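Unit 3: Packing and Carrying
Household Work, Course Handout

3.1 Choosing the bag

Thin fabric shopping bags fold small and weigh very little, but they do not stand up by themselves. Set the bag on a table and open the mouth wide before packing. Push the sides down so that the bottom can be reached. In the Leris kitchen, use the end table and keep the groceries on a tray behind the bag.

Snack packets, small bottles and flat boxes are the usual load for this exercise. Bottles go in upright. Flat boxes go against the side. Packets full of air go in last and are held by the lower part, with the sealed edge up. 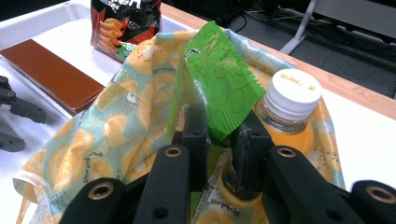 3.2 Weight

The limit for one thin bag in this course is 2,000 grams. The practice load on the Plotness sheet comes to 1,878 grams with the bag included. Weigh the packed bag and write the figure in the second column. If it is over the limit, take out one bottle and weigh again.

3.3 Unpacking

Take the packets out first, then boxes, then bottles. Shake out the bag, fold it in thirds and return it to the drawer marked Bags.

For next time: read section 3.4 and bring your weight sheet.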